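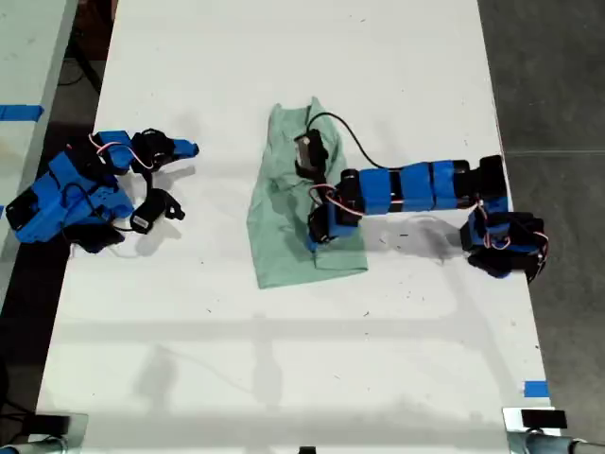 O **Clube Heserum** é um projeto estudantil de robótica dedicado à manipulação de tecidos com dois braços robóticos de baixo custo. Foi fundado por Szu-yu Wan e Chak-lun Hsieh, com orientação de Shu-fen Tsao, e reúne 40 alunos, embora a maior parte do trabalho de bancada recaia sobre um grupo bem menor.

## Método

Os alunos operam os braços à distância e gravam cada tentativa de dobrar uma peça de roupa. As gravações alimentam um modelo de controle chamado Pledach. Até agosto, o clube declarava ter mais de 3,000 tentativas, número que inclui as fracassadas e nunca foi discriminado por tipo de peça.

O equipamento combina servomotores pretos e peças azuis impressas em 3D. A pega se faz quase sempre pela borda do tecido, fase em que, segundo o próprio relatório do clube, se concentram os erros.

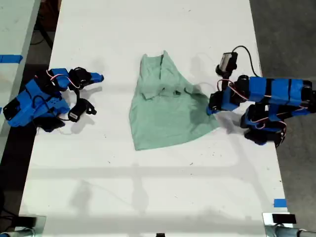
## Resultados e críticas

O clube apresenta o Pledach como capaz de "dobrar roupa de forma autônoma". A afirmação se apoia em um teste com 5 peças, todas parecidas com as usadas no treinamento. Siu-ming Hung, jurado da mostra estudantil Fimari, observou que o relatório não define o que conta como dobra correta e pediu ensaios em outra mesa e com outra iluminação. O clube prometeu realizá-los, mas não publicou resultados.

Chin-lung Lau, ex-integrante, defende o valor didático do projeto e considera prematuro falar em autonomia.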